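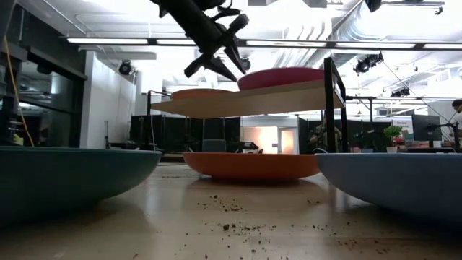
Photo: Cimine workshop, Kettle

Notes for the storage talk, Kettle community rooms, 9 February 2019

Slide 1 – leave up while people sit down
Start with the shelf. A wooden board across the middle of a table, flat discs on it, big shallow bowls below. Say that the whole talk is on this one idea: using the height above a table when you have no more table.

Mention the colors early. Red and peach up on the board. Teal, orange and pale blue down on the tabletop. Each piece can be asked for by color, and I will do that for the rest of the talk. "The orange one" is quicker than "the middle bowl at the back."

Slide 2 – what goes up, what stays down
Flat things go up. The discs need very little height, so they can sit on a narrow board. Wide things stay on the table, where there is room for them. Ask how many people keep their mixing bowls on the top shelf at home. Wait for hands.

Then the point on reach. A board over the table puts a roof on whatever is under it. The orange bowl sits under the board and the teal and blue ones are nearer the front. So the orange spot is for the bowl you use least. At Cimine we got this wrong for a whole season and kept dragging the salad bowl out from the back.

Slide 3 – supports
Point back to the first picture. Black metal rack on the right, slim black stand on the left. The two sides do not have to match, but the board does have to be level. Lay a spirit level on it before anything else goes on. If it is out, pack the low side with card.

The board we sell through Stelell is 86 cm long. People ask for longer. Past that length I want a third support, and a third support goes right where the bowls want to be.

Slide 4 – the Fludier kitchen
Short version if we are running late: they had 50 bowls and one table. We put in 2 boards and sent the bowls with chips to the garden shed. Skip the costs unless someone asks.

Long version: go through the order we did it in. Clear the table completely. Wipe it. Put the wide pieces back first, then set the board, then the flat pieces. Doing the board first means lifting it off again – we did that twice.

Slide 5 – questions
Likely ones:
Does pale wood stain? Yes. Oil it, and wipe up beet juice right away.
Can plates stand on edge up there? Only with a lip on the board. Ours has none.
Where is the part list? On the handout, item 1006 for the board. Supports are listed separately on the back.

Handouts are in the gray folder. Collect the spirit level before leaving.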